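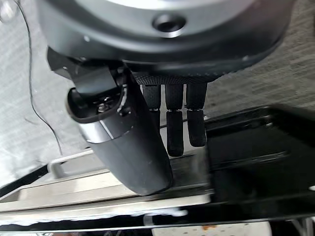

Three black fingers, each jointed in the middle, under a charcoal palm.

Slow trains, long lunches

The night train out of Valtach has 17 sleeping berths, a samovar at the end of the corridor and the best plum dumplings I have ever eaten at six in the morning. I'd gone for the scenery (and the scenery is glorious, all gorge and pine once you're past Arnell) but it was the food that had me hanging out of the window at every halt!

You get four minutes at most of them. People on the platform know this, so the queue is quick and cheerful, with paper cones of fried dough going up through the windows and coins coming down. At Brenov the stop is longer and there's a proper buffet, with red stools, pickled mushrooms and a soup so thick with barley that the spoon stands up.

The whole line runs for 430 kilometres and you could do it in a day if you had to. Please don't. Break the journey at Brenov for 2 nights, walk up to the reservoir, eat the soup again. I've loved railway food ever since a custard tart at Bragança years ago, still warm in its bag, and this was the first trip to match it.

Go in November, when the dumplings are filled with the last of the plums and the carriage heaters are on full.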